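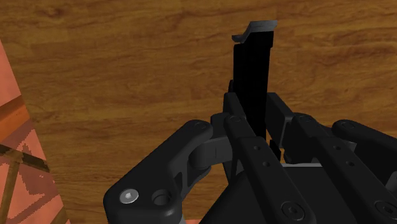 By Haziq Ginting

Dayana Giraldo starts most jobs by taking her shoes off. She walks the room in her socks, slowly, along the walls first and then across the middle, and she doesn't talk to the homeowner while she does it.

"I'm feeling for where the boards cup," she says. "If you have a high edge on a board you can see it in the right light, but you don't always get the right light. Your feet find it."

Giraldo is 44 and has been refinishing wood floors since she was 19. She runs her own business, Joltitz Floors, out of a rented unit behind a tire shop, and most of her work is in older houses: oak strip, some maple, heart pine in the ones that have been left alone. I met her at the unit early in the morning in January, a slow month for her, and we talked while she sorted sanding belts into bins by grit.

She didn't plan on the trade. She was working the counter at a paint store when a contractor who came in for stain asked if she knew anyone who wanted to run an edger for the summer. She said she did, meaning herself. He was doubtful, but he was short a person.

"The edger is the worst job on the crew," Giraldo says. "You're bent over all day and the machine wants to go its own way. It digs in. The first room I did, I left swirls along the whole baseboard, and I couldn't see them. I thought it looked great. Then he put a wet rag on it and there they all were."

She spent the next day on her knees with a hand scraper taking them out. She says she learned more from the scraper than from any of the machines, and she still does every corner by hand.

"A sander can't get into a corner. It's round, the corner is square. So somebody has to scrape it, or somebody has to leave it. You'd be surprised how many get left. I go into a house where the floor has been done two or three times and the corners are still the original finish, dark brown, almost black, with all these coats of poly on top."

I asked how you sharpen a scraper, and she put down the belts and found one to demonstrate with. She uses a mill file, a few strokes in one direction, and checks the edge against her thumbnail. If it slides, it isn't sharp. On an oak floor she'll file the blade every few minutes. New hires tend to go much longer than that, pressing harder and harder as the edge goes.

"They think they're tired. They're not tired, the blade is dull. I tell them and they nod and then I have to tell them again after lunch."

Her crew is small. Nayara Vasconcelos has been with her the longest and handles most of the finish work, which Giraldo says she is better at than anyone else she has hired. Vasconcelos came in from the yard while we were talking and stayed to listen, leaning on a stack of buckets.

"She gives me the part where people can see mistakes," Vasconcelos said.

I asked what goes wrong with finish, and the two of them answered over each other. Dust was the first thing. Then old wax, which can sit down in the gaps between boards and come up with the first coat, leaving spots where nothing will stick. Then heat. Homeowners like to help by turning the furnace up so the floor will dry faster, and the finish skins over before it has leveled.

"Leave the thermostat where it is," Vasconcelos said. "That's all I ask. Leave it where it was yesterday."

There is a long argument in the trade about oil-based and water-based finishes, and Giraldo doesn't have much interest in it anymore. When she started, everything was oil. It smelled terrible, people had to move out for days, and it turned everything amber. Water-based products were thin and scratched easily. She says the newer ones are good, and in most houses that's what she uses now. She'll still use oil on heart pine if the customer wants the color.

"Some people want it orange. Their grandmother's floor was orange. That's fine. I don't argue with anyone about color in their own house."

She does argue about stain. Gray was popular for years and she put down a lot of it, and now she is being called back to sand it off. Dark stain is the other one. It looks good the day it's finished and shows every crumb after that, and every dog hair if the dog is light.

"I make them live with a sample. I put down a patch by the back door, and I tell them to walk on it and call me in a week. About half change their minds. The other half I've at least got covered, because they saw it."

The question she gets most is whether a floor can be saved. Her answer is usually yes, but the condition she worries about isn't the one people call about. They call about stains, mostly from pets and plant pots, and those can be sanded out, bleached, or cut out and replaced. What can't be fixed is a floor that has been sanded too many times. A standard strip floor has only so much wood above the tongue, and when that's gone the nail heads start to show and the edges of the groove splinter.

To check, she pulls up a heat register and looks at the side of the boards.

"It takes a minute. I've seen people get three estimates and none of the three pulled a register. Then the guy comes in with a big machine and goes right down to the nails. Now you need a new floor, and he wants to sell you that too."

She turns down jobs for this reason, and she says those are hard conversations. One customer, Natalie Tindall, had bought a house mainly for its dining room, which had a border of darker wood running all the way around. Giraldo looked at the edge of the boards and told her not to sand.

I called Tindall afterward to ask how that had gone.

"I was pretty angry," Tindall said. "I'd already pictured it. And she's standing there telling me I can't have it, and then she says she'll clean it and put a fresh coat on top for a lot less money, and I figured that was the consolation prize. I asked another company and they said sure, we can sand it. So I almost did that."

She went with the cleaning and recoat. The scratches are still there, including a deep one by the window that runs across several boards. Tindall said she put a chair over it for a while and then moved the chair.

Giraldo calls this kind of job a screen and recoat, and she would like more people to know about it. The old finish is scuffed up with a fine abrasive, vacuumed, wiped, and coated again. No bare wood is exposed. It won't change the color or get rid of anything deep, but done every so often it can keep a floor from ever needing a full sanding. The catch is that it has to be done before the finish wears through, when the floor still looks all right, and that is when people don't think about calling.

"They call when it's gray in front of the sink. Once it's gray, that's bare wood with dirt in it. Then I have to sand."

I asked her what people should do in the meantime. She said felt pads on the chairs, and replace the pads, because a worn pad with grit stuck in it is sandpaper. A mat at the door. Sweep. She doesn't like steam mops at all and doesn't like oil soaps much better, since whatever they leave behind has to come off before she can recoat. For cleaning she recommends a barely damp cloth and whatever cleaner the finish manufacturer sells.

"Water is the enemy. It's a funny thing to say when half my finish is water now, but that's going on one time, by someone who knows how much."

The business side she finds less interesting, though she has opinions. She gives a price by the room after she has seen it, never over the phone. She doesn't take deposits on small jobs. She has stopped working for one local builder because he scheduled her before the painters, and painters dripped on her floors on house after house.

"Floors go last. Everybody knows floors go last. Then the kitchen comes late and the whole schedule folds up and somebody says, well, can't you just do it now and we'll put paper down. No. I've seen the paper."

Her knees bother her. She wears the thick strap-on pads, and has since her thirties, which she says was too late to start. Vasconcelos wears them from the minute she gets out of the truck. The newest member of the crew, Ah-rin So, was told on her first morning that she could go without a lunch but not without pads.

So had a background in furniture repair before she came to Joltitz, and Giraldo has been sending her the patching work, where a damaged board has to be cut out and a new one woven in so that the joints don't line up. It's slow. The replacement wood comes from a salvage yard or from the back of a closet in the same house, which Giraldo prefers.

"Closet wood is the best wood you can get. Same age, same tree practically, and nobody's walked on it. Then you put the new boards in the closet. Who's going to look?"

By then it was past nine and the truck was loaded. The job that day was a hallway and a flight of stairs. Giraldo doesn't enjoy stairs. Every tread has two inside corners, and each one has to be scraped. She had set aside the scrapers she wanted, with a new file still in its sleeve, and she put them on the front seat so they wouldn't end up under the vacuum hoses.

I asked whether she still takes her shoes off in her own house.

"My own floor needs doing," she said. "It's gray in front of the sink."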